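Pudeck Parent Association
Minutes of the October general meeting

The meeting was called to order at 6:35 p.m. in the Bilholm reading room. A quorum was present. The minutes of the previous meeting were approved without changes.

1. Family handbook
The draft handbook for parents of children entering kindergarten was reviewed section by section. The section on sleep was accepted. The section on screen time was returned for rewording, as two paragraphs give different limits for weekday evenings. The allergy form will move from the back of the handbook to the page after the contact list. Print run set at 359 copies.

2. Budget
Balance at the start of the period: $2,887. The spending limit for the school year stays at $3,000. A request to pay for a second parenting workshop was deferred until the invoice from Ledesma for the first one has been received and checked.

3. Chores and self-care workshop
The outline was presented. It covers making a bed, folding and putting away clothes, and packing a school bag the night before. Age range is kindergarten through second grade. It was agreed that each session will run 45 minutes and that parents will stay in the room. A proposal to hand out reward charts did not pass.

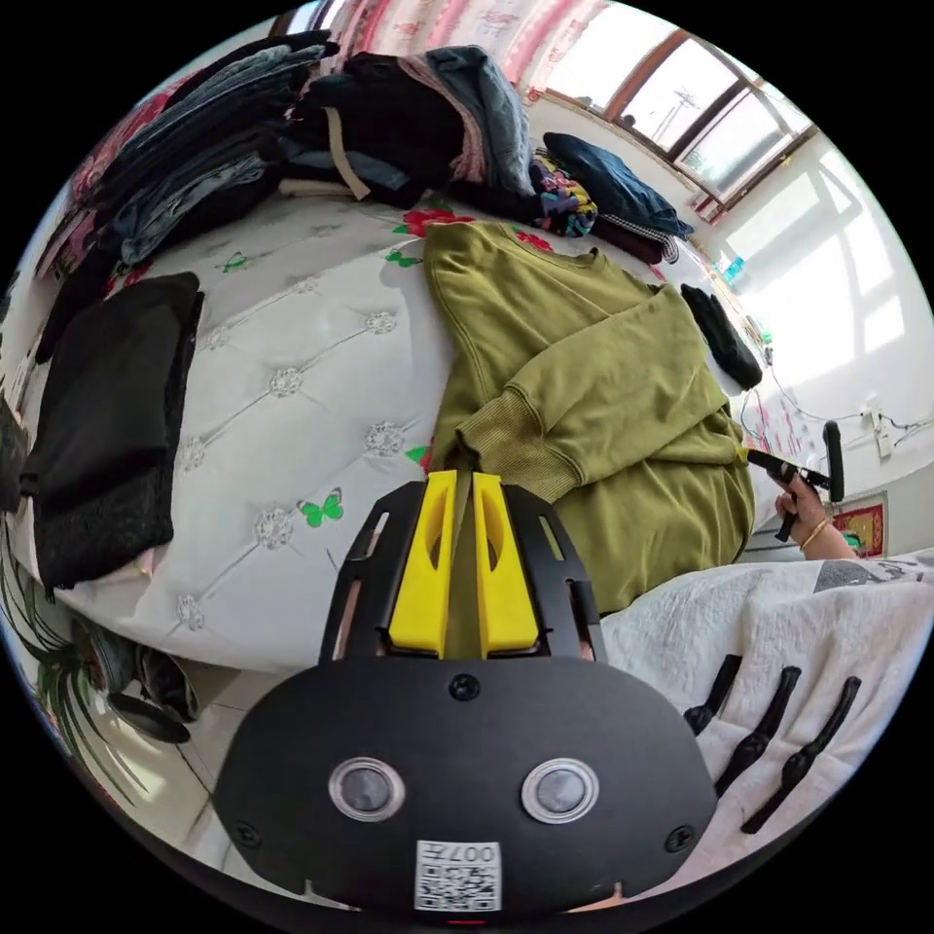
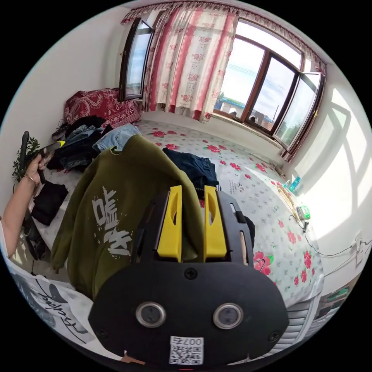
Olive-green sweatshirt on a bed, both pictures.

Category: Home and Family

4. Walking group, Weneck side
The morning walking group will keep its present route. The meeting point moves to the side entrance of the library while the front steps are being repaired. Parents whose children join partway must tell the route lead by 7:15 a.m. The rule that children under six walk with an adult from their own household was confirmed.

5. Clothing exchange
Items will be accepted washed and sorted by size. Shoes and helmets will not be accepted. Anything left at closing goes to the Ledesma drop-off point. Motion to open the exchange to families outside Pudeck carried, with 3 opposed.

6. Other business
A question was raised on late pickup fees at the after-school program. The matter falls outside the association and was referred to the school office. A request for evening child care during meetings was placed on the next agenda.

Action items
Reword screen time section and recirculate.
Confirm room and start time for the workshop.
Post the revised meeting point on the Bilholm notice board.

Adjourned at 8:10 p.m.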